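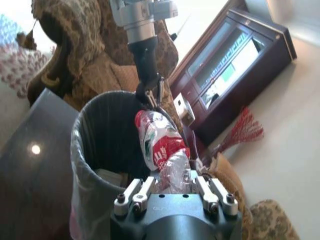

Household Manipulation Practice: Frequently Asked Questions

Applies to all teams working under the Gakport Practice Rules for Robots in Furnished Rooms. Revised in May.

Contents
Scope and status
Before a session
Two-arm work
Waste and recycling tasks
Furniture, floors and glass
People in the room
Records and reporting
Changes to the rules

Scope and status

What are the Practice Rules?
The Practice Rules set out how robot arms are to be prepared, operated and supervised in rooms furnished as homes. They cover the Gakport and Hidanport sites and any private residence where a team works under a signed access agreement. They do not cover industrial cells, which have their own safety file.

Are the rules a standard?
No. They are internal rules of practice. Where a national or international safety standard applies to the equipment, the standard comes first. A team that finds a conflict between the two should follow the stricter requirement and report the conflict to the Practice Office.

Who must follow them?
Every operator, supervisor, maintenance technician and visiting researcher. Contract staff from Paiva are included and complete the same induction. A visitor who only watches does not need the induction but must be accompanied at all times.

Does the rule set apply to a single short trial?
Yes. There is no lower limit on duration. Requests to skip the checklist for a "quick test" are the most frequent inquiry received by the office, and the answer is the same each time.

Before a session

What has to be checked before power is applied?
The start checklist has 40 items and is posted at each station. Operators most often ask about the following entries:

Fasteners at every finger joint are seated and show no gap.
Both finger pairs open and close fully without rubbing.
Cables hanging from the wrist are clear of the fingers through the whole range of motion.
The emergency stop has been pressed and released at least once, with the result entered on the sheet.
The wrist camera lens is clean.
The base is locked.

May the checklist be completed from memory?
No. It is to be read from the posted sheet and initialed item by item. Sheets initialed in a single stroke down the column are returned.

How is a loose finger screw handled?
The arm is taken out of service until the screw has been replaced and tightened to the value given in the maintenance manual. Thread-locking compound may be used only by maintenance staff. Operators should not tighten a joint by hand and continue.

Who may sign for readiness?
The supervisor on duty. Where a session has one operator and no supervisor, the session may not begin.

Two-arm work

When are two arms permitted in the same workspace?
Two-arm work is permitted when both arms report to the same stop circuit and the operator has passed the two-arm assessment. Arms on separate stop circuits may not share a workspace, even if one of them is parked.

What separation is required between grippers?
The separation given in the task sheet applies. If the task sheet gives no figure, the two-arm task has not been approved and should be referred to the office. Operators may not set a distance on their own judgment.

Can both grippers enter the same container?
Only one at a time. The waiting gripper stays outside the rim with its fingers still. It may move in after the first has left and the operator has called the change aloud. For a handover above a container, the task sheet must name which arm releases first.

What should an operator do if one arm hides the object from the other arm's camera?
Pause both arms. Retract the arm that is blocking the view, or use the second camera view if the task sheet provides one. Reaching toward an object that cannot be seen in any view is a reportable breach.

Does the cable rule change for two arms?
Yes. With one arm, a hanging cable must clear that arm's own fingers. With two, it must also clear the fingers of the other arm. Cables that cannot be shortened are to be tied back along the forearm. Tape is not accepted as a permanent tie.

Waste and recycling tasks

Which waste items may be used?
Clean, dry household packaging: plastic bottles, cartons, paper and cardboard, and cans without sharp edges. Bottles must be emptied and rinsed before they are handed to the station. Labels may be left on. Caps may be on or off, but the choice is to be noted on the sheet.

Are crushed bottles acceptable?
Yes, and they are encouraged. A crushed bottle presents a different shape each time and is closer to what is found in a real bin. Grip force should begin at the lowest setting and be raised one step at a time. A bottle that has split is withdrawn.

Does the bin need a liner?
Yes. The liner must be folded over the rim on all sides before the session begins. A liner that stands up from the rim or hangs into the opening can be caught between the fingers. If it is caught, the operator stops the arm, opens the fingers and asks the supervisor to free the plastic by hand. Pulling the arm away under power is not permitted, as it may tip the bin.

Should the bin be fixed in place?
For training sessions, a non-slip mat under the bin is sufficient. For measured trials the position of the bin is marked on the floor with low-tack tape and checked after every attempt.

May food waste, glass or batteries be used?
No. These items remain outside the scope of the rules. The office has received several proposals concerning glass jars and has not approved any of them.

How is a placement judged complete?
An item is counted as placed when it lies wholly below the rim and both grippers are clear. An item resting on or against the rim with any part above it is recorded as partial. Partial placements may be corrected within the same attempt, provided that the correction is noted.

Furniture, floors and glass

Why are furnished rooms used at all?
Arms that perform well over a bare bench often perform poorly next to armchairs, patterned cloth and shiny surfaces. The purpose of the program is to learn how they behave among such things. Rooms are therefore left as their occupants would keep them, within the limits given below.

What must be moved before work starts?
Breakable objects within reach of either arm, hot drinks, open flames, medicines, and anything the occupant has asked to have moved. Loose items on the floor in the path of a mobile base are also to be moved, including tassels, cords and fringes that a wheel could pick up.

What about objects inside a closed cabinet?
They may remain. Cabinet doors must be fully shut, and the reach limit of each arm is to be set short of the glass. Keys are removed from the doors and given to the occupant or the supervisor.

Do polished tables require special measures?
Glossy surfaces may reflect ceiling lights into the wrist camera. The operator should look for bright spots in the camera view during the start check and, where they affect the task, lower or redirect the light. Covering the table with a cloth is allowed with the occupant's consent. Dulling sprays are not allowed in any residence.

Who pays for damage?
The program does. Operators are required to report every mark, however small, before leaving the room. An operator who reports promptly will not be charged or disciplined for the damage itself.

Can a power outlet in the room be used?
An outlet may be used if it has been tested by the site electrician. Extension cords must be the program's own and must not cross a walkway. Outlets mounted on furniture are not to be used to power an arm.

People in the room

How many people may be present?
A maximum of 3 inside the marked area, counting the operator. Others may watch from beyond the line.

May a person reach into the bin while the arms are powered?
No. Both arms are to be stopped and the stop confirmed aloud before any hand crosses the rim. The rule applies equally to supervisors.

Are children or pets allowed?
Neither may be in the room while an arm is powered. A closed door is required; a gate is not sufficient.

What consent is needed in a private home?
Written consent from every adult who lives there, covering the work and any camera recordings. Consent may be withdrawn at any time, including during a session, and recordings made that day are then deleted on request. Family photographs and documents with personal details should be turned over or put away by the occupant, not by the team.

Records and reporting

What must be recorded?
The task sheet number, the names of the operator and supervisor, the start and end times, the grip force settings used, each attempt with its result, and every stop. Force and motion values are logged automatically through Meter. The paper sheet is still required.

Which form is used for an unplanned stop?
Form 202. It is to be filed before the end of the shift in which the stop took place. A stop made out of caution is recorded on the same form and is not held against the operator.

Which form is used for damage or injury?
Form 733. Any injury, including a pinch that leaves no mark, must be reported by telephone first. The arm involved stays switched off until the office releases it in writing.

How long are records kept?
For the life of the arm. Camera recordings made in private homes are kept only for the period stated in the consent form.

May failed attempts be left out of a report?
No. All attempts made under a task sheet are reported, including those ended by the operator. Results with attempts removed will not be accepted for internal review or for release outside the program.

Changes to the rules

How can a change be proposed?
By written request to the Practice Office, giving the rule number, the proposed wording and at least one session record that shows the need. Requests are reviewed by Chih-ming Ho, head of practice, and answered in writing.

Can a team work under a proposed rule while it is being reviewed?
No. The current rule applies until a revised page is issued.

What changed in the May revision?
The container rule for two-arm work was rewritten to require a spoken call. The cable rule was extended to the second arm. The definition of a partial placement was moved from the appendix into the main text. Hidanport teams should discard station sheets printed before the revision.

Where are printed copies available?
At the front desk of each site. The copy at the station must match the revision shown on this page.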